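Brarkura publica guia aberto de boas práticas para treino de sutura com robô

Maldonado, julho – Eu sou a Palesa Mabuza, coordeno a formação na Brarkura e pedi para escrever este comunicado eu mesma, porque passei meses a chatear toda a gente com este assunto e seria esquisito deixar a assinatura a outra pessoa. A notícia é simples: o nosso guia de boas práticas para treino de sutura com braços robóticos está pronto, é gratuito e qualquer centro de formação pode usá-lo a partir de quarta-feira!

O guia tem 49 páginas e sete capítulos. Começou como uma folha colada na parede da sala de treino (com a minha letra, que é péssima) e foi crescendo à medida que os formadores acrescentavam notas. Quando o Dennis Urio chegou à equipa e perguntou qual das três versões da folha era a boa, percebemos que estava na hora de escrever aquilo como deve ser.

O que lá vem? Regras para o dia a dia, quase todas curtas. Quem verifica os instrumentos antes da sessão e onde assina. Quando se troca a almofada de treino. Como se regista uma pausa do sistema. Quem pode dar ordem de paragem – e a resposta é qualquer pessoa na sala, incluindo quem só veio assistir. Essa regra deu discussão, confesso, e o Boonmee Meesuk defendeu-a até ao fim da reunião.

O texto foi experimentado em 23 centros, com umas 700 sessões registadas. Os colegas de Tunmont devolveram-nos o capítulo quatro cheio de riscos e tinham razão em quase tudo: a parte sobre visibilidade do fio estava confusa e foi reescrita de raiz. Agora diz que as pontas dos dois instrumentos devem ficar sempre à vista do operador durante o nó, e que ninguém puxa um fio cuja ponta não consegue ver. Também pedimos que o formador diga em voz alta qual dos instrumentos vai agarrar e qual vai esperar aberto. Parece picuinhice, mas experimentem!

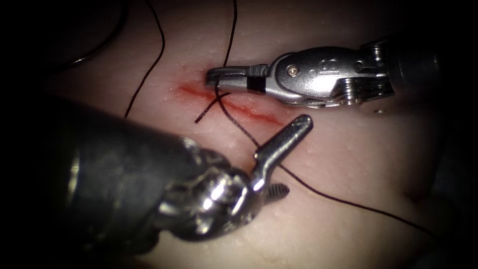

O capítulo cinco trata da avaliação, e aqui fomos teimosos. O tempo conta pouco. Conta mais a tensão no fio, o cuidado com os bordos da incisão e a forma como o formando recomeça depois de um erro. A Tumaini Wanyama preparou as grelhas, que cabem numa folha e podem ser impressas a preto e branco.

Uma nota importante: o guia não substitui a legislação de cada país nem o manual do fabricante. Se houver conflito, vale o manual, e por favor escrevam-nos a contar.

A versão em português sai primeiro. A Skandis trata da distribuição, e os pedidos de exemplares em papel passam por lá.

Comentários

Elibariki Mwaipopo: Usámos o rascunho no nosso centro. A grelha de avaliação ajudou muito, mas falta espaço para observações.

Tumaini Wanyama: Anotado, Elibariki! Vou alargar a última coluna.

Rita: Vai haver versão para quem treina sem formador ao lado?

Contacto: gabinete de formação da Brarkura, Maldonado | © Brarkura, todos os direitos reservados | Voltar ao topo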